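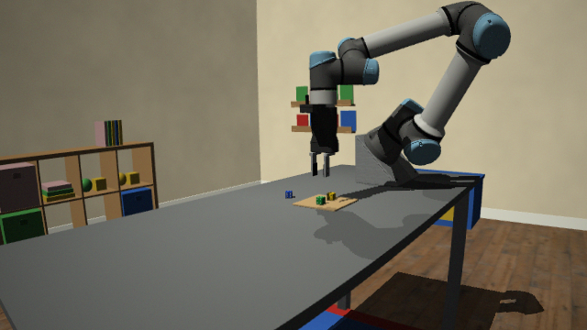
The cube task in the simulator: green and yellow on the board, blue on the table to the left of it.

Tisau Robotics Club, members' list
Subject: Re: [tisau-robots] Cube task, recording and what is left to do
From: Gisela Hamann
Date: 31/12/2020

Darius, all,

Thanks for writing this up. I have answered under each part and cut the bits about the room booking, which Natália has dealt with.

> The target for Orkness was 500 recorded runs of the cube task. We
> have 464 that I would be happy to hand in. The others are either
> missing their instruction text or were saved with the gripper state
> stuck on "open" from start to finish. I think the second fault was in
> my logging script and I have fixed it, but I would like somebody else
> to look before we record any more.

I had a look last night. The fix is right for new runs. The old ones can't be repaired because the finger position was never written out, so please move them to the folder called "spoilt" and leave them alone. Don't delete them. Hjalti wants them for testing the loader, and a file with bad data in it is useful for that.

On the missing instruction text, those can be saved. The run number is in the log and the instruction is in the task sheet against the same number. Costel has offered to match them up by hand. If he does, we need fewer new runs than you think, so wait for him before you plan any evenings.

> Colour is still the main trouble. The detector is fine when I crop the
> view down to the table. When I give it the whole view it picks the
> wrong thing quite often. If the instruction says "put the blue cube on
> the board" it may choose the blue block on the wall shelf. With green
> it is worse, as there are green blocks on the upper shelf as well as
> the green cube on the board. I would suggest we take the wall shelf
> out of the scene.

I would rather keep the shelf. The rules say the room used for judging will have other objects in it, and they don't say which. If we take out everything that confuses the detector we will have a nice result at home and a poor one on the day. The bookshelf on the left has a green ball, yellow cubes and a yellow ball in it, and you could make the same case for taking those out. Then there are the book spines.

What I would do is use depth. The table top is at a fixed height and we know where it is relative to the arm's base. Anything that isn't resting on the table or on the board should be dropped from the list before colour is looked at. It is a short piece of code, and Natália already wrote most of it in July for the sorting task. It is in the Brollitz repository under "filters". It expects the table height in millimetres and our scene file is in metres, so check that first if you get an empty list.

Cropping is a fair way to get going but please don't hand in a model that depends on it. The crop only works for one camera position, and the organisers say they will move the camera.

> The board. At present it is dropped on the table at a random angle at
> the start of each run, but the gripper always comes down with its
> fingers in the same direction. For picking up that seems all right.
> For putting down, the cube ends up out of line with the board, and
> when there is already a cube there the fingers can knock it. Does it
> matter if the cubes are out of line?

For scoring, no. A cube counts if its whole base is on the board when the arm has gone back to its rest position. There are no marks for neatness. Knocking another cube does matter if it leaves the board, and I have seen that happen in several of your runs, mostly when the green and yellow cubes are close together and the third one is sent in beside them.

There are two ways to deal with this. One is to turn the wrist to match the board before letting go. The other is to choose the drop point better, away from the cubes already there. I would start with the drop point. The board is small but there is space on it, and at the moment the script aims for the middle every time, whatever is there. Turning the wrist is the better answer in the long run, but the last joint is close to its limit for some board angles and you would need to handle that as well. Hjalti has notes on the joint limits, ask him.

> The markings on the cubes. Do we need them? They slow down the
> rendering a bit and the detector doesn't use them.

Leave them on. They may be no use to the colour detector but they show which way up a cube is, and when we go through failed runs it is much easier to see whether a cube has been turned over or only slid. I don't believe they are what is slowing things down either. Shadows cost far more. If you want it faster, turn the shadow quality down one step on the club machine for test runs and put it back up for anything we record. The recorded runs should all have the same setting, so write it in the log.

> Last thing. Some of the newer members asked me why we aren't using the
> real arm. I said it was because of the closed room but I wasn't sure
> that was the whole answer.

It is most of it. We can't get into the Tănase building until the college says so, and I have heard nothing new on that. But Orkness is a simulated event this year anyway, so we would be working on the scene file whatever happened. The people who have only just joined have missed nothing by starting this way. If they want to see how the arm moves before they write any code, they can load the scene, switch on the joint sliders and move it about. I would ask them to do the following before they touch the recording scripts:

Load the cube scene and reset it a few times, watching where the board and the cubes land.

Move the gripper over a cube with the sliders, lower it, close it and lift. It takes some patience. Most people come down too far the first time and push the fingers into the table, and the simulator stops with an error. No harm is done, reset and try again.

Do the same with the scripted controller, with the target position typed in.

Write down in a few sentences what went wrong. Send it to the list, not only to me.

That last one is the part that gets skipped. I am not marking it, but it is the only way I find out which bits of the guide are unclear. The section on frames of reference has been rewritten once already because of what people sent in, and it still isn't good. If you typed in a position measured from the corner of the table and the arm went somewhere odd, that is the section that should have told you the numbers are measured from the pedestal.

On who is doing what, as I understand it:

Costel: match the missing instructions to their runs. Tell the list when done, with a new total.

Darius: move the spoilt runs, try Natália's height filter, change the drop point. In that order please. The filter affects which runs fail, so there is no sense tuning the drop point before it is in.

Natália: change the filter to take metres, or at least put the unit in the name of the setting. You said you would be happy to do this, so I am holding you to it.

Hjalti: put the joint limit notes somewhere the rest of us can read them. The shared folder will do.

Me: write to the organisers about the camera. The rules give a range for its height but say nothing about which side of the table it may be on. In our scene the arm is at the right-hand end as you look at it, and if they can put the camera behind the pedestal then the arm will hide a good part of the table. I would like to know that before we record more. If it is allowed, a share of the remaining runs should be done from there.

I also need a short text about the project for the entry form, roughly 2 paragraphs, saying what the task is and how we went about it. It doesn't have to be clever. If one of the newer members would like to have a go, I will help with it. Please don't copy from last year's form, which was about the line follower and had the wrong club address on it.

One small correction to the guide while I remember. It says the gripper opens fully when the run is reset. It doesn't, it goes back to whatever opening is in the settings file, and on the club machine somebody has set that quite narrow. If your fingers are landing on top of the cube and not on either side of it, look there before you look at your own code. I lost an evening to it.

The next online session is at the usual time and the link hasn't changed. Bring your own failed runs if you have any, and please note the run number beforehand so that we aren't all sitting there while you scroll.

Gisela

--
You are receiving this because you are subscribed to tisau-robots.
To stop receiving messages, send an empty message with "unsubscribe" as the subject.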